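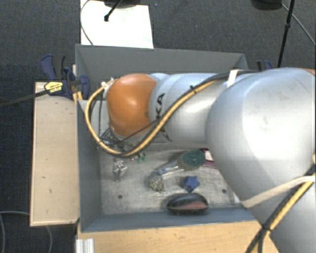 One reader writes that the dump bed on her Urkine utility cart has started to creep down when it is left half raised, and she wants to know whether topping up the fluid will cure it.

Sometimes it will. Check the level with the bed all the way down, on flat ground. If the fluid is low, look for the leak before adding any. The usual spots are the hose ends and the rod seal.

**If the level is fine**

- Wipe the rod clean and feel for nicks. A nicked rod will ruin a new seal.
- Work the release lever a few times. Grit in the valve can hold it open.
- Check that the lever cable has a little slack at rest.

**Before you reach under the bed**

Empty it, raise it, and set the prop. Never trust the cylinder alone – even a good one.

**Grease**

Hinge pins get 2 pumps each, more after a muddy week. Ours were last done in November, at 293 hours on the meter, and are due again at 362. Wipe the fittings first.

**Loading**

Put heavy items over the axle and strap them before you move. Wet gravel weighs far more than dry, so take smaller loads after rain. The hill road at Udoscombe is a good place to learn this slowly.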